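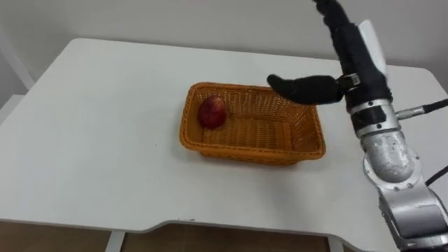 Wicker basket, white table, August

Friday, 4:15 pm. Brake job on the Brumden wagon, day two, and I think we're finally winning. Agnes had the left front caliper off before I'd finished my coffee, and sure enough the lower slide pin was stuck solid. She soaked it, I leaned on it, nothing. Heat got it moving in the end. The right side came apart like butter, of course.

Pads on the left were worn at a slant, the inner one nearly down to the backing plate. Rotors are still thick enough to keep but I don't like the lip on them, so I've asked Bernadette to get a price on a pair from Hubmann. She says the Dokel ones are cheaper and fit fine. I had a set of those squeal on me last year and I'm still sore about it! 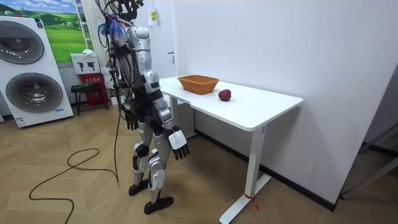 Anyway, new pins and boots went in with the silicone grease (the Cilten tube, second shelf - please put the cap back on, whoever you are). Bracket bolts torqued to 88, wheel nuts to 115, both in newton meters, so don't go setting the old foot-pound wrench to that. I wrote it on tape on the hub stand too.

Bled all four corners, and the fluid from the rear came out looking like iced tea. Pedal feels firm with the engine off. Haven't driven it yet. Invoice is number 1609 if the owner calls, and tell her Monday at the earliest.

Still to do: rotors if she says yes, road test, and find the 6 mm hex socket, which was in my pocket at lunch.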